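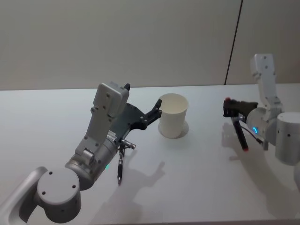
Page last changed: August, 16:40

From: Akash Chauhan
To: cell-users list
Subject: Re: Cup marking, Plirine station 3

> With two arms on station 3, what is left for the people
> who mark by hand? The Skonport shift wants an answer
> before the new rota is posted.

Hand marking of plain cups ends at station 3. Marking on the other stations is unchanged. The two operators keep their grade and move to setup and inspection.

Setup means placing the cup between the arms, fitting the marker in the right gripper and checking that the jaws hold it at the taught angle. The left finger must stop at the rim without pressing on it. Paper walls deform easily, and a dented cup is a reject even if the mark is good.

Inspection is the larger change. In the Bristico trial we ran 3414 cups and rejected 102, mostly for faint lines. An operator working by hand sees a faint line and goes over it. The program does not, so the marker gets swapped every 200 cups and the count goes in the log.

Open point: the Bhardwaj training sheet still assumes one arm. Do not use section 3 until I send the revision. Comments on the rota go to the shift lead, with a copy to me.

Akash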